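Kolmont A2 Self-Healing Cutting Mat, long-term review
Posted 17/04/2018

I bought the Kolmont A2 in November to replace an Asteck mat that had developed a permanent curl at two corners. The Kolmont is sold in green only, with a white grid on the working side and a plain reverse. It has had regular use since then, mostly paper, thin card and quilting cotton, with occasional work in 2 mm craft foam. The test blades were an ordinary snap-off knife and a 45 mm rotary cutter.

Surface and healing

The top layer is medium soft. A light pass with a fresh blade leaves a line that closes up within a few minutes and can't be felt with a fingernail. Heavier passes stay visible under raking light but don't catch the next cut. To get a comparable figure I made 100 knife strokes along the same ruled line, using firm hand pressure. The result was a shallow groove that a rotary blade could find if it was started within a millimeter or so of it. The old Asteck showed the same wear at 19 strokes, though it was several years old by then and the comparison isn't entirely fair.

Rotary cutting is where the mat performs best. The surface grips fabric enough that a single layer of cotton doesn't creep ahead of the wheel. With two layers I still had to pin. Fibers do get pressed into the cuts, and they need to be brushed out with a stiff nylon brush before the mat is used for paper again.

Grid and markings

The white lines are fine and easy to see against the green. I checked the grid with a steel rule in both directions. Across the long side the error was too small to measure with the tools I have, and across the short side it came to half a millimeter over the full length. That is acceptable for fabric and marginal for bookbinding. The rulers along the edges are legible from a normal standing position.

Large outlined hexagons and triangles are printed toward one long edge. I used the hexagon for paper piecing templates and otherwise found the outlines slightly distracting when lining up small parts. Anyone who wants a plain grid should look at the Frandsen mat, or turn this one over and measure separately.

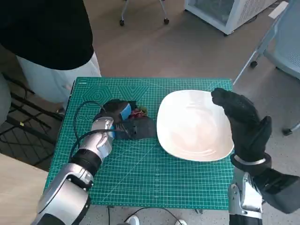
Day to day, the mat ends up serving as a general table cover, and it copes reasonably well. Glazed ceramic doesn't mark it. A plate or bowl slides if pushed but stays put under light handling, so it is usable as a base for wiping down dishes or sorting small pieces into a saucer. A cloth drags a little on the surface - more on a new mat than on a worn one. Anything hot has to be kept off. I put a mug of fresh coffee on one corner of the old Asteck and the ring never came out, and Kolmont's leaflet gives the same warning.

Flatness and storage

It arrived rolled, which I consider a mistake on the seller's part. After 11 days flat under books the last of the curve was gone. It has stayed flat since, kept on the table and away from the radiator. Stood on edge against a wall it began to bow in a week, and recovered overnight when laid down.

Cleaning

Lukewarm water and dish soap. Pencil comes off with a white eraser. Permanent marker doesn't come off, and Ovance adhesive remover lifted part of a grid line along with the residue, so I would keep solvents away from the printed side.

Verdict

Good surface, accurate enough print, poor packaging. I would buy it again at the current price, from a shop that ships flat.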